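"The hand knows before the person knows": a talk with Akinyi Mabula about teaching robots by hand

By Nicanor Llorente

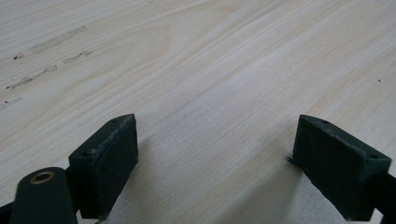 Akinyi Mabula came to robots from furniture restoration, and she still speaks about them as a person who has spent many years at a bench. At Dosar, a small company in Ollurville, she leads the group that shows the tasks. There are four people in it. They pick up, turn, fold, insert and put down, and a robot learns from the recordings.

I asked her first how she explains the job to her family.

"I tell them I am a teacher who is not allowed to speak," she said. "My mother accepts this. My brother thinks I play with tongs all day, and he is a little bit right."

When she started, the group worked only by remote control. One person sat in front of two small arms and moved them, and two bigger arms on the other side of the room copied the movement. She remembers these months without much love. A demonstration of putting a lid on a jar could take her a full minute, and by the afternoon her shoulders were hard like stones.

"You do not feel the jar," she said. "You look at it, you guess, you correct. After some weeks you become good, but you become good at driving the arms. The jar, you never meet."

The change came in February, when her colleague Tekle Tesfamariam brought the first gripper that a person could hold. The fingers open and close with the hand, and the same kind of fingers is mounted on the robot. Tesfamariam prints the parts himself, and he has strong opinions about them. He joined us for the second half of the conversation, with a coffee which he forgot to drink.

"The first fingertips were too smooth," he said. "A spoon would turn inside them. So I stopped cleaning the print so much. The lines help to hold."

Mabula made her first set of 179 demonstrations with the new tool in two days. The task was to take a wooden spoon from a table and put it in a drawer. Half of them she later threw away, and this part of the story she told me with more pleasure than the success.

"I was too fast! With my own hand I pick up a spoon without thinking, I slide it a little to the edge, I roll it, I catch it. Very elegant. The robot cannot follow this. It can only go where its arm can go, and my wrist was going to places where its arm does not arrive."

Now she asks every new person to approach low over the table, stop for a short moment with the fingers open, and only then close. She is strict about the pause. Zaid Farah, the newest in the group, told me that he does it at home with the salt.

I wanted to know if all demonstrations should look the same. She shook her head before I finished the question. For the drawer task they have now 2,000 recordings, and she wants them different from each other: the spoon near, the spoon far, the spoon with the handle toward you. She also keeps the ones where the first grasp fails and the person tries again calmly.

"If you show only perfect ones, the robot has never seen a mistake, and then it makes one and stands there like a tourist," she said.

Remote control did not disappear from the room. They still use it for heavy things, and for correcting: the robot runs alone, a person watches, and when it goes wrong the person takes the arms for a few seconds and gives them back. Of the last 272 runs of the drawer task, 191 finished without any help. Tesfamariam finds this number good. Mabula does not, but she says she is never the right person to ask.

Dosar now sends a copy of its tool to Ement, a partner workshop in Guimarães, where Eusebio Sarmiento will record the same tasks on other tables and in other light. He is left-handed, and both of them are very curious about it. Mabula has demonstrated everything with the right hand — she noticed this only when he asked her which side to stand on.

Before I left, I asked what she misses from the furniture.

"The smell," she said. "And that a chair, when you repair it, stays repaired. Here I teach a drawer, and next month somebody buys another drawer, with another handle, and we begin again." She took the gripper and opened and closed it two times, as other people do with a pen. "But the hands are the same work. I was always looking at how to hold a thing."

14 comments | 37 shares

© Nicanor Llorente. Please write before you republish. Contact | Back to top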